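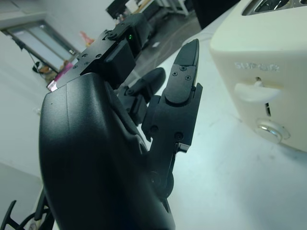

Toast was the first kitchen job I tried to teach by remote control, and oh boy, the lever is the hard part! Park the hand beside the toaster before you start recording, with the long finger pointing up and the lever in plain sight of the wrist view. I wasted 8 takes poking at the knob underneath (same cream front, easy to miss) before Jarmila Doležal told me to slow down and just look.

Clear the counter, too. I keep one blue tray to the right of the toaster and leave the front open, so my elbows have room to swing. 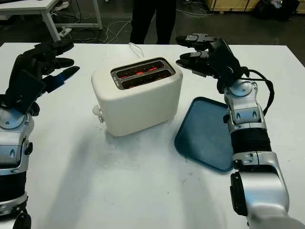

Kitchen Tips > Small Appliances
Do a few passes with no bread at all. Glowing slots are a good reminder to hover both hands well off to the sides. Save these as their own set, mine are under "Pernus empty."
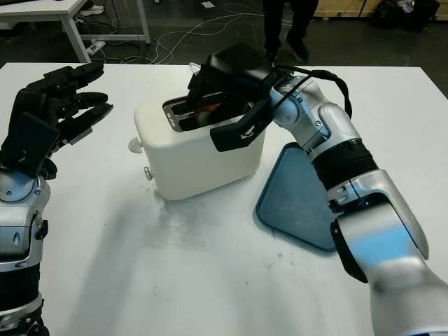

2 min read
For the bread itself, come straight down from above and keep the other hand back, fingers loose. Squeeze less than you think you need! Fresh slices squash, so I use day-old.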